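Staff lockers and changing area: frequently asked questions

Last updated January 7, 2019

Contents
General
Keys and locks
What may be stored
Chairs, labels and the clothes rack
Faults and contacts

General

Who may use the lockers?

Anyone with a current building pass for the Uvis site. Visitors staying for a single day should use the clothes rack and keep valuables with them. Contractors working for Erkar or Wouters are issued a locker through their own site lead, who sends the request to the facilities desk.

What type of locker is fitted?

White metal units with rectangular doors. The doors have ventilation slots and must not be lined, taped over or covered with notices. Air has to pass through the slots or damp clothing will mark the inside of the compartment and, in time, the one next to it.

Is a locker allocated permanently?

No. A locker is allocated for the length of the contract or placement. Allocations are reviewed every May. Anyone who has not replied to the review notice by the end of that month is taken to have given up the locker.

Can I choose which door I get?

Requests for a lower door on medical grounds are always met. Other preferences are noted and met if a suitable door is free.

Keys and locks

How do I know whether a locker is free?

A key left in the lock means the compartment is not allocated. Do not take the key yourself. Note the position of the door, go to the facilities desk and sign for it. 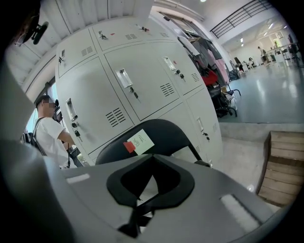
Locker doors with keys in the locks, seen over the back of a labelled chair.

Why must I sign for a key that is already in the door?

The key number is entered against your name. Without that entry the desk cannot issue a replacement, and the door will be treated as unallocated at the next check.

Are the keys interchangeable?

They should not be. Some keys in the same series will enter a neighbouring lock and turn part of the way. If resistance is felt, stop and withdraw the key. Forcing it bends the cam and the lock then has to be drilled out.

I have lost my key. What is the procedure?

Report the loss in person, with your pass. The desk will open the door in your presence and fit a new lock barrel. Quote form 634. The old key must be handed in if it is found later, as it will no longer fit.

May I fit my own padlock?

No. The doors are not made to take one. Padlocks attached by drilling will be removed and the door charged for.

May I leave the key in the lock while I am using the locker?

No. The door will be taken as free, and the contents may be removed to the desk.

What may be stored

What can I keep in a compartment?

Outdoor clothing, shoes, bags, small personal items and packed food for the same day. Shoes should be placed at the bottom, with bags above them.

What is not allowed?

Aerosols, solvents, open food, wet umbrellas and anything on charge. Nothing may be stored on top of the units. Items found there are taken to the desk and kept for two weeks.

My rucksack does not fit. Where should it go?

Empty the outer pockets first. Most daypacks will go in upright if the frame or back panel faces the door. Larger bags should be taken to the desk and tagged.

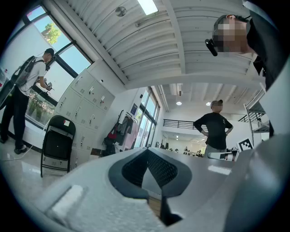

Tagged bags are held behind the counter and returned against the tag only. The desk does not accept bags containing food, and it is not staffed overnight, so a bag needed before opening time should be kept with its owner.

Chairs, labels and the clothes rack

Can the chairs be moved?

Yes, within the room. Leave enough space in front of the lockers for each door to swing fully open. Folding chairs should be returned to the same area after use and must not be used to hold fire doors open.

What are the labels on the chair backs?

They are for identification. Do not peel them off or write over them. If a label is coming loose, tell the desk and a new one will be supplied.

What is the clothes rack for?

Coats and garments too long for a compartment. Hang one garment per hanger. The rack is unsecured, and pockets should be emptied. Garments left for more than two weeks are bagged and labelled with the date of removal.

Faults and contacts

How do I report a sticking door or a loose handle?

Call extension 1439 and give the position of the door, counting from the left and from the top. Do not use oil or spray on the lock. Stelier units are serviced by the supplier and the use of household lubricant causes the pins to clog.

Who decides on disputed allocations?

Morena Fontana, Facilities. Write to her by internal post, giving your key number and the date on which you signed for it.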